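Talks / Speaker Notes
November -- Subira Kashindye

Clearing the Table Before You Fold

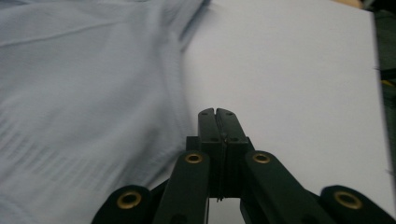

Issue 90

Open with the surface. White and flat, light blue-gray fabric on the left, right side kept for folding. Ask who folds on the bed at home. Wait for hands.

Point one: fabric stays on one side. At Cunlow we handled 500 pieces a month and lost most of our time moving piles back and forth.

Point two: smooth first, then fold. Use the flat of the hand, center to edge. Deepak has the spare cloth -- call him up for this part.

Point three: stop when the pile leans. Don't give a number, people will argue.

Skip the Rasto story if we are past 11:30. Questions go to Iraís. Handouts are by the door, 100 copies, one each please.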